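Taller de manipulación móvil
Unidad 5. Comparar pinzas y controladores en la apertura de puertas
Apuntes para el alumnado, versión del 26 Apr 2025

5.1 Qué se compara

En la unidad anterior hemos trabajado con objetos sobre una mesa. La puerta es un caso distinto, porque el objeto está unido al mundo por una bisagra y obliga a la mano a seguir un arco. Si el controlador no conoce bien este arco, aparecen fuerzas laterales en los dedos.

Usamos el simulador Calleck con dos modelos de pinza:
- Gallow G: dedos planos y paralelos, buena superficie de contacto.
- Dakgate D: dedos más finos, entran mejor en un espacio estrecho.

Cada modelo se prueba con dos controladores, el de posición y el de impedancia. La rigidez inicial del segundo es de 400 N/m y se baja a 300 N/m para la repetición. Cada combinación se ejecuta 20 veces, siempre con la misma semilla para la posición de salida.

5.2 Posición de los brazos

Antes de cerrar los dedos conviene mirar la vista desde el robot. La manilla es pequeña en comparación con la hoja, y un error de pocos grados en la muñeca es suficiente para que un dedo choque con la madera.
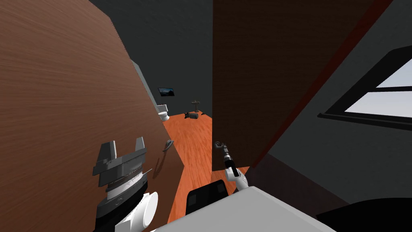

¿Por qué no se utiliza el control de posición para todo el movimiento?
Porque este control intenta llegar al punto pedido aunque la bisagra no lo permita, y la fuerza de contacto crece con el error. Para la aproximación libre es adecuado; para tirar de la hoja se prefiere la impedancia.

5.3 Procedimiento

1. Cargar la escena del apartamento Vasconcelos y comprobar que los dos brazos responden.
2. Llevar la pinza a la posición previa, con los dedos abiertos y sin contacto.
3. Alinear la pinza con la manilla y cerrar.
4. Girar la manilla hasta el tope del modelo y mantener el giro.
5. Tirar o empujar, según el lado de la bisagra. Guardar la fuerza máxima y el ángulo final.
6. Soltar y volver a la posición previa.

Se considera correcto un intento cuando la hoja pasa de 88 grados sin que la pinza pierda la manilla. Los intentos que terminan por tiempo se anotan aparte, no como fallo de agarre.

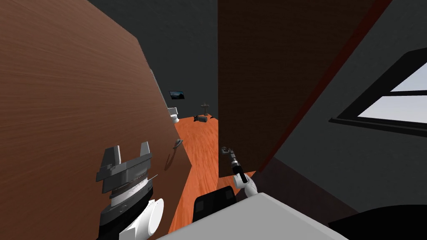
Figura 5.2. Vista simulada desde el robot: pinza izquierda abierta cerca de la puerta clara, sin tocar la manilla.

5.4 Para entregar

Una tabla con las cuatro combinaciones y un comentario de una página. En el comentario se debe separar lo que depende de la forma de los dedos de lo que depende del controlador. El grupo que cambie la rigidez debe indicar el valor y repetir la serie completa. La fricción de la bisagra no se modifica en esta práctica; la estudiaremos en octubre, con la unidad de identificación de parámetros.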